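Washing sports kit so it lasts more than one season

I have two football-mad children and a husband who runs, so our machine sees a frightening amount of sports kit. After years of ruined shirts I've finally got a system, and I love it! Most of what follows is for white mesh, the hardest to keep looking nice.

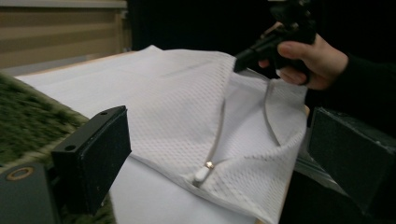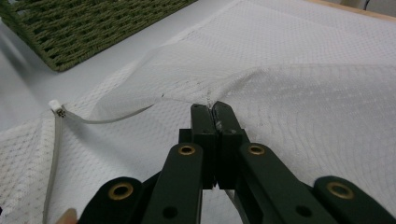 White mesh fabric on a white table

Start before the machine. Turn everything inside out, as the sweat and the body sprays are all on the inner side. Close zips and velcro, and keep anything with velcro well away from mesh – one loose tab will pull threads through the whole lot. Tie drawstrings in a loose bow or you'll be fishing the end out of the waistband with a safety pin.

Mud: let it dry. I know it's tempting to attack it at the sink, but wet mud just goes further in. Leave it overnight, knock off what you can outside, then brush with an old nail brush.

Grass stains get a dab of washing-up liquid, rubbed in with your fingers and left while you have a cup of tea. White vinegar and water, half and half, works on the stubborn ones. Never vinegar and bleach together, please, it gives off a nasty gas. I don't use bleach on mesh anyway. It turned one of our Wimville away shirts yellow under the arms and there was no getting it back.

Wash at 30 with half the powder you think you need. No fabric softener!! It coats the fibres, the sweat can't get out, and the smell moves in for good. If a shirt already has that smell, soak it for 2 hours in cold water with a mugful of vinegar, rinse, then wash as normal. My neighbour Edmund Jasińska swears by bicarb in the drum instead and his cycling tops always smell lovely, so try both.

Spin at 900 at most. Ours used to go round at full tilt and the printed numbers cracked within weeks.

Drying is easy, mesh hardly holds any water. Give it a good shake, smooth it flat with your hands and hang it from the hem, out of strong sun if it has coloured trim. Skip the tumble dryer and skip the iron too. If you really must press something, use the coolest setting with a tea towel on top, and stay off the lettering.

Shin pads and gloves next time – I've got a lot to say about gloves.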